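Workshop > Equipment planning > Gallery

Planning the sorting bench: what we're buying and why

We're finally doing it! After a year of saying "when there's money," Pilar Ojeda and I have a real budget for a two-arm bottle station, and I've been happily lost in parts lists ever since. This gallery page goes with the spreadsheet, so anyone pricing a similar bench can see what the line items look like once they're bolted down.

A few notes on the big lines first. Arms come as a pair, one for each side, and the cameras ride on the wrists, so add two brackets to the order (I forgot them in draft one). The aluminum profile along the front edge is worth every cent. Everything mounts to it, and moving an arm over becomes a ten-minute job with a hex key. Slotted cable duct is the cheapest thing on the sheet at 34 dollars, and I love it more than is reasonable.
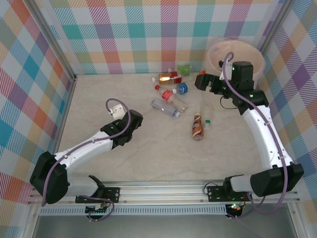
Then there's the stuff that never makes it into a quote. Printed wall panels, a big round bin, and bottles, bottles, bottles! Get a real mix: clear ones, tinted ones, labels and no labels, different cap colors. Ximena Villalba set aside 300 dollars for spares and small parts, and I'd fight to keep that number. Cable ties alone will surprise you.

Delivery is the part to plan around. Goludex quoted us 6 weeks on grippers, while Van der Linden had corner rail on the shelf. Order the slow things first and build the table while you wait. Graciela Painemal is already pricing a second bench for September, with the same layout and a longer profile, and I can't wait to start on that list too.

49 shares | 6 comments

Get new galleries by email. Sign up for our newsletter.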